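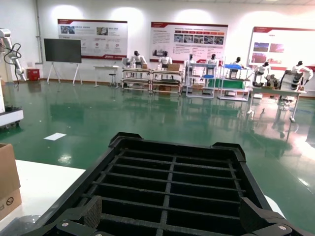
*Figure 4.1 - Caisse à alvéoles en plastique noir, à fond ajouré.*

# Chapitre 4 - Contenants ajourés et emballages souples au poste de travail

Le chapitre précédent traitait des charges palettisées. On descend maintenant à l'échelle de la table : caisses, casiers, cartons et sachets qu'un opérateur manipule plusieurs fois par heure. Leur masse est faible, leur encombrement ne l'est pas. Dans l'étude conduite par Graça Macedo à l'atelier de Nudport, 1 812 mouvements de contenants ont été relevés, dont 109 sans autre effet que de libérer un coin de plan de travail.

On appelle *contenant ajouré* tout contenant dont le fond ou les parois sont constitués de nervures séparées par des vides. Le pas est la distance entre les axes de deux nervures voisines. Il fixe la plus petite pièce admissible sans garniture. 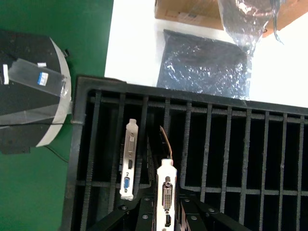

Deux familles sont à distinguer. Dans la première, les nervures se croisent et forment des cellules rectangulaires ; dans la seconde, des barreaux parallèles délimitent des fentes longues et étroites, reprises par une traverse. La seconde famille retient mal les pièces courtes, qui glissent le long de la fente. Elle convient en revanche aux objets plats rangés sur chant.

La préhension se fait par le bord. Un bord relevé et rigide admet une prise à deux appuis, à condition que ceux-ci soient assez écartés pour limiter le basculement. Le catalogue Lindaleck, utilisé dans les exercices, note cet écart *e* et l'exprime en fraction de la largeur hors tout.
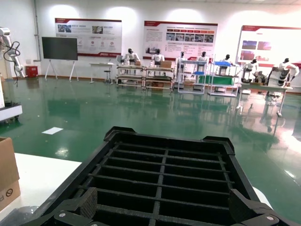
## 4.1 Emballages souples

Un sachet n'a pas de forme propre. Son volume apparent dépend du dernier geste qui l'a déplacé, et la méthode de cubage du chapitre 2 ne s'y applique pas. On retient par convention deux états, *à plat* et *froissé*, et l'on mesure l'encombrement dans chacun d'eux. Le rapport des deux valeurs est le coefficient de foisonnement *k*.

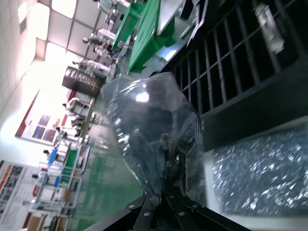

Le coefficient *k* intervient dans le choix du bac de récupération. À l'atelier Mahama, les bacs étaient dimensionnés pour des films à plat, et ils débordaient avant la fin du poste. Un sachet transparent serré par le bas se ramasse en une masse arrondie, plus étroite au point de pincement : le volume à considérer est celui de cette masse, film et air compris. Pour les films minces, on prendra *k* = 8 en l'absence de mesure.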